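[Risden Bakers] Re: Rye starter gone sluggish, and is the flour to blame?
Reading time: 3 minutes

> Morning all. My rye starter used to double by lunchtime and now it
> manages a sort of shrug. I switched to the Hudar wholemeal rye when the
> shop stopped doing the Tanui, and I've kept everything else the same:
> 100 g of flour, 100 g of water, once a day, on the shelf over the
> kettle. It smells of nail varnish by the evening. Do I throw it out
> and start again, or is there something I can do for it? I have a loaf
> promised for July and would like it to be shorter than a brick only
> in the other direction.

Please don't throw it out. A starter that smells of nail varnish is hungry, and so would you be if you were fed once a day and kept over a kettle.

You don't say how much old starter you keep back at each feed, and I suspect that's where the trouble is. If you're tipping 100 g of flour into a jar that is already mostly full of yesterday's, the new flour is gone by mid-morning and the rest of the day is spent complaining. Keep a tablespoon, bin the remainder (or make crackers, of which more below), and feed it morning and evening for 5 days. I'd also make it stiffer: 100 g of flour to 80 g of water. It will look like something for pointing brickwork. Carry on anyway.

As for the flour, I've used both and I wouldn't hang the Hudar on this evidence. The bag I had was ground coarser than the Tanui and seemed to want longer before it did anything you'd notice. My jar sulked for two days after the change and then got over it. If yours has been sulking for weeks, look at the feeding first and the shelf second. Steam from the kettle several times a day means it's living in the tropics one minute and in Risden the next. Mine sits on top of the bookcase, next to the books on bread I no longer open.

The crackers, since somebody always asks and it may as well be answered before it is:

a mugful of discarded rye starter
two spoonfuls of oil
a good pinch of salt
caraway, if your household will stand for it

Stir, spread very thin on greased paper, score it after ten minutes in a moderate oven, then put it back until it snaps. "Very thin" means thinner than that. My first batch could have been used to level a wardrobe.

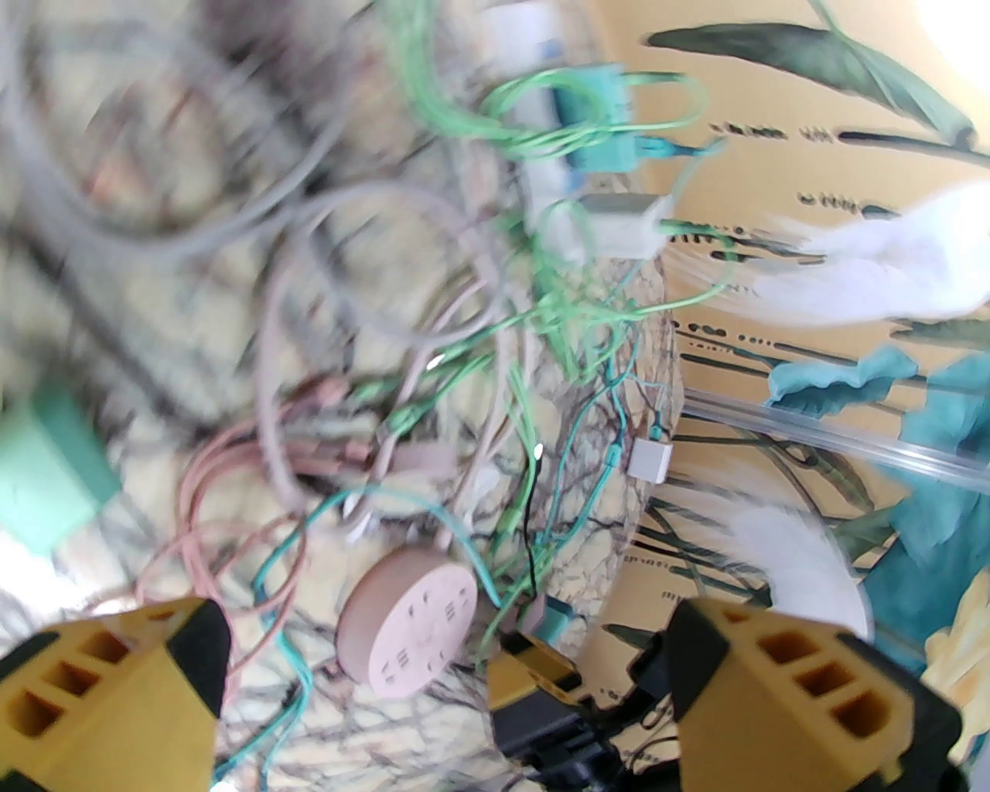

On the loaf itself, I'd do a trial run well ahead of the one you've promised. Rye doesn't rise so much as loiter upwards, and the mistake everyone makes is waiting for it to behave like wheat. When you see small holes opening on the top, it goes in the oven, even if it has barely reached the rim of the tin. Leave it a whole day before cutting. I know. I've never managed it either, and I have the gummy slices to prove it.

One last thing, as it came up on the list in spring. Someone recommended the Pramemia proving basket for rye and I bought one on the strength of it. For a wheat dough it's lovely. For an all-rye dough it's a way of gluing your supper to a basket. Use a tin – greased, floured, then greased again where you missed.

Let us know how it gets on. If it's still shrugging after the 5 days I can leave a spoonful of mine in a jar on the wall, though I should warn you that it has opinions about caraway.

Comments

kettleshelf: Moved it to the airing cupboard door and cut it down to a spoonful. It has bubbles on the side this morning. I'm trying not to get attached.

crumbandcrust: Seconding the stiff feed. I make mine so thick it has to be reasoned with.

oldmill_end: I have 3000 of those crackers in a biscuit tin, or so it feels. Is there any way of softening them?

kettleshelf: Soup?

plainflour: Disagree on the basket. Line it with a cloth and rub in plenty of rice flour, and it comes out most of the time.

Recent on the list
Which tin for a small rye loaf?
Malt extract or treacle
Oven running hot at the back
Crackers: how thin is thin
Swap: spare starter for marmalade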